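Teapot Pouring: Spout, Lid and Drip
Speaker notes, Kulville Tea and China Circle
Speaker: Kamala D'Souza

Opening. Thank Anil Kulkarni for the loan of the pots. Say that the talk covers pouring only. Brewing times were dealt with in February.

Point 1, the drip. At low flow, tea clings to the underside of the lip and runs back down the spout. A sharp lip edge sheds the stream sooner than a rounded one. Glaze matters too: a thick bead of glaze at the lip rounds it off. Pass the two Bevstead pots along the front row.

Point 2, height of the spout. The tip must sit level with the rim of the pot or a little above it. If it is lower, a full pot will run out through the spout before the lid is on. Mention the Kartha pot, second shelf, which fails on this.

Point 3, the lid. Air has to get in as tea goes out. With a blocked vent hole the stream gulps. Cover the hole with a finger, pour, uncover, pour again. Allow 40 seconds. Vent to face the handle, as steam comes out of it.

Point 4, the strainer holes. Their combined area should be larger than the narrowest part of the spout. Older pots with three holes clog with whole leaf. Forough Rashti measured hers and will give figures if asked.
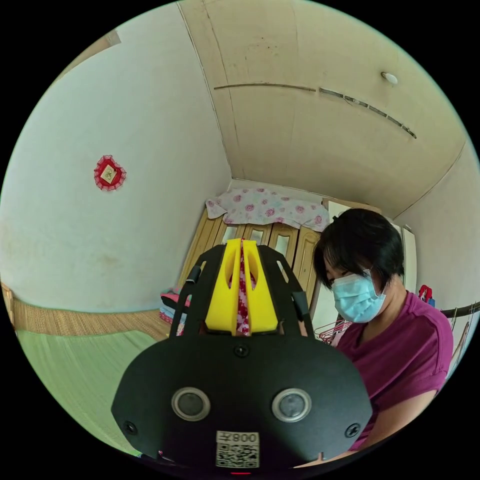
Point 5, the handle. A full pot for six weighs a good deal more than people expect. The further the handle stands from the body, the greater the turning force on the wrist. Two fingers through the loop, thumb on top. Do not hold the lid down on a pot with a locking tab.

Questions, 20 minutes. Likely ones: butter under the spout (works for a short while, leaves a film), metal drip catchers, chipped lips. A chip on the underside can be smoothed but the bare clay will stain.

Senthil Kurian has the sign-up sheet for the china sale. Cups back in the crate marked 2964, saucers separate.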